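Personal Money for Young Adults
Handout 2: Your First Budget
Pruvstead Evening College, January 2025 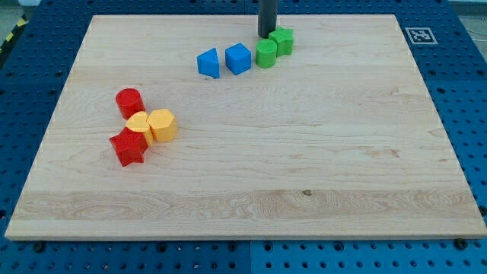

Light-colored wooden board on a blue pegboard surface.

Please read this handout before we meet again. Bring a pen and your last bank statement. You do not have to show the statement to anyone.

1. Take-home pay
Many students start the budget from the salary written in the contract. This number is too high. Start from the amount which arrives in your account. In our class case, a worker at Nivberg is promised 2,941 dollars a month and receives 2,441 after taxes and insurance. All exercises use the second number.

2. Fixed costs
A fixed cost is one that you must pay even if you stay home the whole month: rent, phone, loan payment, bus pass. Write the day of payment next to each one. Two people with the same income can have very different months if one of them pays rent three days before payday.

In the class case, rent in Cantero takes almost 40 percent of the take-home pay. This is high, but it is common for a person who lives alone. We will discuss in class if a roommate would be a good solution, and what it costs besides money.

3. Costs that move
Food, going out, clothes, gifts. For these you make a guess first and correct it after one month. Do not make the guess too strict. A student who allows himself no restaurant at all usually gives up the budget in the second week.

Groceries and restaurants should stay on separate lines. If they are together, you cannot see which one has grown.

4. Saving
Set the transfer for the day after payday. The amount may be small. Until you have one month of fixed costs in savings, I do not recommend to invest, also if your friends are doing it.

Homework
a) Make a list of your fixed costs with their dates.
b) Finish the Nivberg table on the back page.
c) Read the short text on the Bremitz store card and find what happens after a late payment. We use it in February, in the lesson on credit.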